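Prerbridge Workshop Members' Group
Minutes of the April meeting, held in the long room at 7.30 pm

Present: 40 members and guests, with apologies received from 3.

1. Welcome
The Chair welcomed everyone warmly, and in particular those who had not been along since before Christmas, and asked that coats be kept off the radiators. The minutes of the March meeting were read and agreed, with one correction: the lathe belt had been ordered but had not yet come.

2. Report on the visit to Dronik's open day
Most of the evening was given over to this item, as so many had asked to hear about it. The Secretary, who had gone along with the party on the minibus, gave the report and kindly brought her notebook, from which the following is taken.

Dronik had opened their Padilla Road unit for the afternoon and 67 visitors signed the book, our own party among them. There was tea on arrival, and a short talk in which we were told that the unit had got through 4,000 practice picks over the winter. The Secretary said she had rather expected big machines welding cars, and was pleasantly surprised to find the whole thing happening on a wooden-topped table, over a pair of metal bins held in place with bar clamps of just the sort we have in our own rack.

The work being shown was picking: the arm reaches down into a bin and goes after whatever is lying there, which might be a hand tool or an odd bit of plastic. It was explained that picking up one thing lying close to a wall is a good deal harder than it looks, as the fingers need room on both sides. Several of our party said they would not have thought of that, though anyone who has tried to get a washer out of the corner of a tin will know the feeling.

Questions from the floor:
– A member asked whether the arm was noisy. The Secretary said no, the kettle was louder.
– A member asked how the cables were kept from catching. The staff at Dronik had said it was a matter of leaving enough slack for the wrist to turn, and that they were still not altogether happy with it.
– A younger guest asked if visitors had been allowed to drive it. They had not, but there was a small hand-worked gripper to try at the tea table, and there was quite a queue for it.

It was agreed that the afternoon had been well worth the journey, and the Secretary was thanked with applause.
Action: Secretary to write to Dronik with our thanks, and to ask if someone might come and give us a talk in the autumn.

3. Fleltex offcuts
Fleltex have again offered us a box of offcuts, free if collected. There was some discussion of where it would go, the last box still being under the stairs. Accepted, on the understanding that the old box is sorted first.
Action: Chair to arrange collection.

4. Any other business
The bandsaw guard has been refitted and members are asked to leave it alone, please. A blue mug has been left in the sink for three weeks and would like to go home.

The meeting closed at 9.15 pm and was followed by tea and a very good ginger cake.

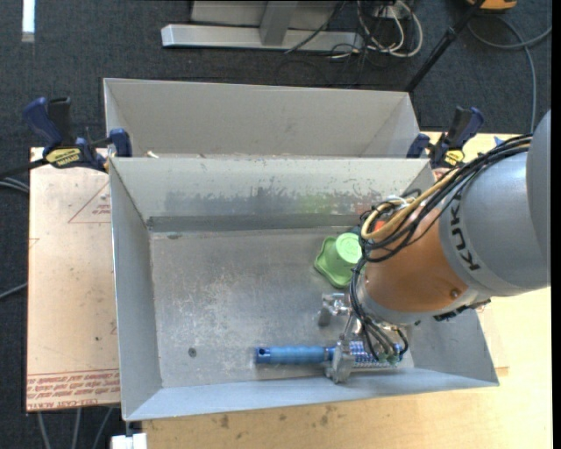
Item 2: the KUKA arm at Dronik's open day, with its gripper down at a blue-handled tool in the front bin.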